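Plonia: equivalencias de medidas caseras en recetas en español

Ficha de datos y guía de uso. Léase antes de descargar, sobre todo el apartado de problemas conocidos.

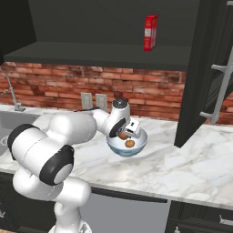 Cuenco redondo sobre una encimera de mármol blanco.

Resumen

Plonia reúne expresiones de cantidad sacadas de recetas en español («una taza colmada», «un chorrito», «harina, la que admita») junto con una estimación en gramos o mililitros, cuando la hay, y una nota que indica de dónde ha salido esa estimación. Las recetas proceden de 27 cuadernos y recetarios caseros prestados por familias de Palma y transcritos a mano.

El conjunto nació de una sospecha. Las tablas de conversión que circulan por internet dan la taza de harina con una seguridad que no se corresponde con nada que hayamos podido comprobar. Se copian unas a otras, casi ninguna dice si la harina va tamizada y muchas mezclan la taza norteamericana con la de desayuno sin avisar. Queríamos saber cuánto se sostenía de todo aquello. La respuesta corta es que bastante poco, y la larga está repartida por este documento.

Qué contiene

recetas.csv: una fila por receta. Título tal como aparece en el cuaderno, código del cuaderno, década estimada, tipo de plato.
cantidades.csv: una fila por expresión de cantidad. Es el archivo principal.
pesadas.csv: resultados de las pruebas con báscula, sin promediar.
cuadernos.csv: estado de conservación, lengua predominante, si hay más de una letra.
glosario.txt: términos dudosos y lo que hemos decidido hacer con ellos.

Todo en UTF-8, separado por punto y coma y con coma decimal. Sí, la coma decimal da problemas con algunas bibliotecas. Cambiarla habría dado problemas a quien abre los archivos en una hoja de cálculo configurada en español, y esas personas son la mayoría de quienes nos escriben.

Campos de cantidades.csv

id_cantidad: identificador interno. Tiene huecos porque se han borrado duplicados; no se renumera entre versiones.
id_receta: enlaza con recetas.csv.
texto_original: la expresión literal, con sus faltas de ortografía.
ingrediente: forma normalizada. Véanse las reservas más abajo.
unidad: taza, vaso, cucharada, puñado, pizca, chorro, papelillo, «otra», «ninguna».
modificador: colmada, rasa, generosa, escasa, «de las de vino», etc.
valor_min y valor_max: extremos del intervalo estimado.
magnitud: g o ml.
origen: pesada, anotacion, inferencia, sin_dato.
confianza: alta, media, baja.

No hay un campo con el valor central. Nos lo piden a menudo y seguimos sin incluirlo. Quien quiera calcular el punto medio puede hacerlo en una línea, pero entonces la decisión será suya y podrá defenderla ante quien le pregunte.

Cómo se obtuvieron las estimaciones

Hay tres vías, de calidad muy desigual.

Pesada. Se pidió a los prestadores el recipiente que usaban en casa, se llenó como ellos dijeron que lo llenaban y se pesó el contenido. Es la vía más fiable y también la más escasa. Cada prueba se repitió 8 veces. Los resultados individuales están en pesadas.csv y conviene mirarlos: la misma persona, con el mismo vaso y el mismo paquete de harina, obtiene valores lo bastante distintos como para desconfiar de cualquier tabla que presente una sola cifra.

Anotación. El propio cuaderno da la equivalencia en algún margen («mi taza son dos decis»). Se ha aceptado sin verificar. En algún caso la anotación contradice otra del mismo cuaderno y hemos conservado las dos.

Inferencia. Se ha deducido la cantidad a partir de las proporciones de la receta. Una masa con tantos huevos y tanta leche pide una cantidad de harina dentro de ciertos límites, o eso dice el razonamiento. Funciona con bizcochos, regular con masas fritas y mal con todo lo demás. Recomendamos filtrar estas filas en cualquier análisis serio.

Sobre la confianza «alta»

La palabra se nos quedó grande. Significa que hubo pesada y que las repeticiones cayeron dentro de un margen razonable, decidido a ojo por el equipo. No procede de ningún contraste estadístico. En la primera versión el campo se llamaba fiabilidad y lo rebautizamos después de ver que se citaba como si midiera algo.

Comparación con conversores automáticos

Pasamos una muestra de expresiones por dos herramientas: Clevell, un conversor de código abierto, y el módulo de recetas de Toromlow. El objetivo era modesto: ver cuántas veces la respuesta caía dentro de nuestro intervalo.

Clevell acertó con las cucharadas y falló con los vasos, porque interpreta «vaso» siempre con la misma capacidad. Su documentación lo advierte, lo cual se agradece. Toromlow devolvió una cifra para todo, incluida la expresión «aceite, hasta que te parezca», a la que asignó una cantidad con decimales. No hemos conseguido averiguar de dónde la saca.

En la muestra, unos 35 casos de cada cien quedaron fuera del intervalo con cualquiera de las dos. Antes de usar esa cifra para desacreditar a nadie, téngase en cuenta que nuestros intervalos tampoco son sagrados. Si son demasiado estrechos, el error es nuestro. Tampoco publicamos una clasificación de herramientas, y pedimos que no se elabore una con estos datos: la muestra se eligió por interés lingüístico, con un exceso de expresiones raras.

Problemas conocidos

Los cuadernos no representan la cocina de Palma, y mucho menos la española. Representan a las familias que conservaban un cuaderno, lo encontraron y quisieron prestarlo. La repostería está inflada. Es lógico: el guiso de diario se hacía de memoria y lo que se apuntaba era el pastel de las fiestas. Cualquier conclusión del tipo «antes se cocinaba con más azúcar» apoyada en este conjunto nos parece insostenible.

Las décadas son estimaciones. Se dedujeron del papel, de la letra, de alguna marca comercial mencionada y de lo que recordaban los prestadores. Los recuerdos tendían a hacer más viejo el cuaderno. Donde había señales contrarias se ha puesto «sin datar», y aun así sospechamos que varias fechas son demasiado tempranas.

Los recipientes actuales pueden no ser los de entonces. Alguien dice «siempre hemos usado esta taza» y la taza es claramente posterior a la receta. Ese caso está marcado cuando lo detectamos. Cuando no lo detectamos, evidentemente, no.

La normalización de ingredientes borra diferencias que importan. «Saïm» y «manteca» se han unificado bajo manteca de cerdo, a pesar de las objeciones de una parte del equipo. El texto original se conserva para quien quiera deshacer el cambio.

Hay recetas en catalán, en castellano y en una mezcla de ambos. La lengua se asigna por cuaderno y no por receta, de modo que el campo no sirve para estudios de alternancia.

Los tamaños de huevo se ignoran por completo. Es una carencia grave, que afecta a todas las filas inferidas y que no sabemos arreglar.

Usos para los que puede servir

Estudiar el vocabulario de la cantidad en textos domésticos. Probar analizadores de recetas con expresiones que no aparecen en los corpus habituales. Enseñar en clase lo que ocurre cuando se mide algo que no estaba pensado para medirse.

Usos que desaconsejamos

Cálculo nutricional de cualquier clase. Hemos visto ya un intento y los resultados eran disparates con muy buen aspecto. Tampoco sirve para fijar equivalencias «tradicionales» u «oficiales» de la taza, ni para entrenar un conversor que devuelva una cifra única sin intervalo.

Carga rápida

Los archivos se leen con cualquier biblioteca de tablas indicando el separador y la coma decimal. Los valores ausentes están vacíos; no hay ceros de relleno. Si aparece un cero en valor_min, es un cero de verdad y corresponde a expresiones como «sal, si quieres».

Para quedarse solo con lo medido, filtrar por origen igual a pesada. El archivo resultante es pequeño. Preferimos decirlo aquí a que se descubra después de haber planteado un proyecto encima.

Permisos y privacidad

Los prestadores autorizaron la publicación del texto de las recetas. No se publican las imágenes de las páginas, en las que aparecen nombres, teléfonos y alguna cuenta de la compra. Los títulos con nombre propio («pastel de la tía tal») se han sustituido por una etiqueta genérica. Si alguien reconoce una receta familiar y quiere retirarla, basta con indicar el identificador en una incidencia y se quita en la versión siguiente, sin pedir explicaciones.

Licencia: los datos pueden reutilizarse citando el conjunto y la versión. La versión importa, porque los intervalos cambian.

Cambios

La versión de septiembre corrige un error de signo en el tratamiento de «escasa», que ensanchaba el intervalo hacia arriba. Afectaba sobre todo a las tazas de azúcar. Quien haya publicado algo con la versión anterior debería repetir las cuentas.

También se retiraron las equivalencias del «papelillo» de gaseosa. Las habíamos tomado de una web que, según comprobamos después, las había tomado de otra que no citaba fuente. Las filas siguen en el archivo con origen sin_dato.

Pendiente: revisar los puñados. Por ahora todos llevan confianza baja, incluso los pesados, y lo más probable es que se queden así.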